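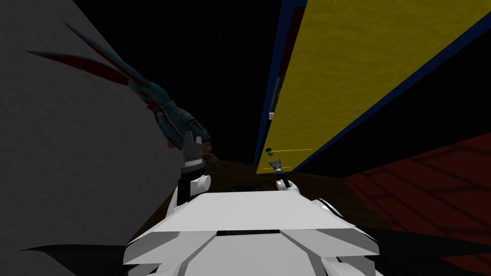

Lamai Nuchit lo tiene claro: si un simulador no te deja equivocarte barato, no vale la licencia. Me lo escribió a las pocas horas de que yo contara que iba a probar Plelside, el paquete de teleoperación simulada de Stilholm, y añadió que ella lo había dejado al segundo intento por culpa de los menús. Pues yo he aguantado 10 días, y tengo bastante que contar (los menús, sí, son un horror).

Para quien no lo conozca: Plelside te pone a los mandos de un robot de dos brazos dentro de un entorno virtual, y lo que vas haciendo queda grabado para entrenar después tus propios modelos. Se vende por suscripción, con un plan individual y otro de equipo. Yo pedí el individual, que viene con 9 entornos y deja guardar las sesiones en local, cosa que agradezco muchísimo porque mi conexión de subida es de risa.

La instalación me llevó una tarde tonta. El programa pide actualizar los controladores gráficos, luego reiniciar, luego iniciar sesión otra vez... y a la tercera ya me estaba preparando un café. Pero en cuanto entras, ¡qué gusto! El movimiento de las muñecas responde con una suavidad que no esperaba a este precio, y cambiar de cámara es un solo botón.

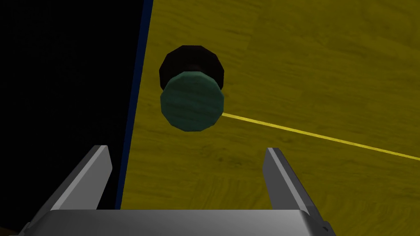

Lo que más me costó fue la distancia. Con la vista cenital crees que ya has llegado y todavía te falta un buen trecho, así que acabas avanzando a pasitos, como quien aparca en un garaje estrecho. Hay una ayuda de profundidad en los ajustes avanzados, desactivada de serie. Tardé tres sesiones en encontrarla y desde entonces no la he quitado.

También comparé con Kinside, que es lo que usaba antes. Kinside arranca más rápido y tiene mejor documentación – la de Plelside parece traducida con prisas –, pero se me hacía torpe en cuanto había que trabajar de cerca.
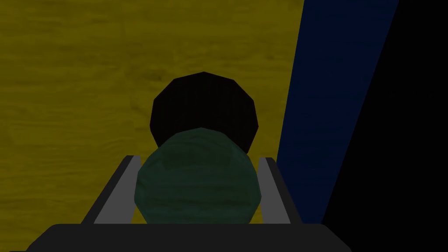 La geometría es el punto en el que Stilholm ha ahorrado, y se nota. Casi todo es de pocos polígonos, sin muchas florituras, y a mí me parece una decisión sensata para que el programa corra en un portátil normal. Ahora bien, cuando tienes la bola verde entre los dos dedos de la pinza le ves las caras planas en el contorno, y si vas a entrenar algo que luego tenga que reconocer objetos reales, yo me lo pensaría. Las texturas cumplen: la veta de la mesa amarilla, por ejemplo, da para orientarse.

Pregunté al soporte si había previsto un paquete de objetos más detallados. Me contestaron en unas 3 horas, muy amables, y me remitieron a Du Plessis, el estudio que les hace los modelos. De ahí no he sacado nada en limpio todavía.
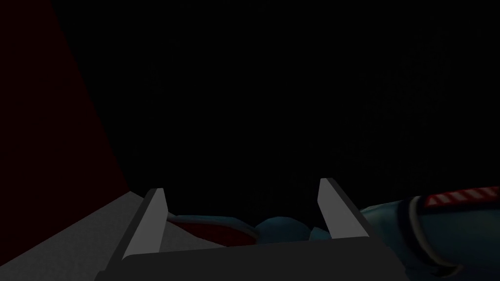

La iluminación merece queja aparte. Se puede subir el brillo general, pero el ajuste se pierde al cerrar, y cada mañana me tocaba volver a entrar en el dichoso submenú. Tampoco hay manera de guardar una configuración distinta para cada cámara, que es lo primero que les pediría para la próxima versión.

¿Lo seguiré pagando? De momento sí, mes a mes. Para practicar y recoger datos en casa me compensa, y el plan de equipo se lo dejo a quien tenga con quién repartir la factura. A Lamai ya le he mandado una captura de dónde está la ayuda de profundidad, a ver si le da otra oportunidad.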